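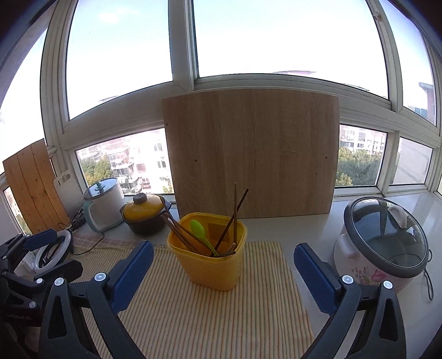
4. Running the table-top demonstration

Read section 3 (charging and pairing) first. This section covers the hand-held grippers when they are shown to visitors on an open day, and it assumes one presenter, one helper and a small crowd standing closer than you asked them to.

A word on what you are showing. These grippers are held and worked by a person. Visitors will see fingers open and close on a chopstick and will go home saying they saw a robot do it. The Amik leaflet does little to correct this. Please correct it yourself, in the first minute, and again when the questions start.

4.1 Before the doors open

1. Choose a surface at waist height. A windowsill will do if it is deep enough, though see the caution on daylight below.

2. Lay a cloth and smooth it flat. A ruck under a light tub is enough to tip it when a finger catches the rim.

3. Put out one open container with thin, stiff things standing in it. Chopsticks are good. Add one spoon in a colour that differs from the rest, so that people at the back can tell which item you mean.

4. Unplug any kitchen appliances left on the surface and move their leads to the back. If the appliances must stay, keep them empty.

5. Open and close each gripper fully, 3 times. Look at the blue pads as they meet. If one side arrives early, go back to section 2.4.

CAUTION: Bright windows behind the objects may wash out the camera picture. The quick-start card says the exposure "adapts to all home lighting". At Skultton in May it did no such thing until we drew the blind. Check the recording before visitors arrive.

4.2 Picking out a single item

1. Hold the gripper with the fingers wide open, one pad on each side of the container. Keep your wrist straight.

2. Move in slowly until the pads are level with the part of the item standing above the rim.

3. Close the fingers gently. Stop when the pads touch. Squeezing harder makes a round stick roll.
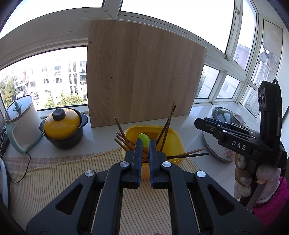
4. Lift straight up. Pulling towards yourself drags the container with you, and everyone notices.

5. Hold still for a moment, then lower the item back and open the fingers.

Note: Start with the spoon. A single chopstick from a full bundle is much harder, and Spyros Katsaros dropped more than he lifted when he showed it at Muletham. Say beforehand that you may miss.

Note: With two grippers in use, agree who moves first. The linkages can knock together over a small tub, and the knock spoils both recordings.

4.3 Letting visitors try

1. Hand over one gripper only. Keep the other yourself.

2. Show where fingers must not go: the gaps in the linkage arms and the space between the pads.

3. Allow each person a few tries, then take the gripper back and wipe the handle.

CAUTION: Do not let small children work the gripper near glass lids.

4.4 Questions you will be asked

"How often does it work?" The display board quotes 1,764 recorded lifts. It does not say how many were dropped or thrown out, and I have asked Sarantis for that number twice. Until it comes, leave the board in its box.

"When will it do my washing-up?" Say that you don't know. Anastasia Ververidis has a longer answer about training from recordings, and people may write to her for it.

Section last changed 2022-06-11. For packing away, go to section 5.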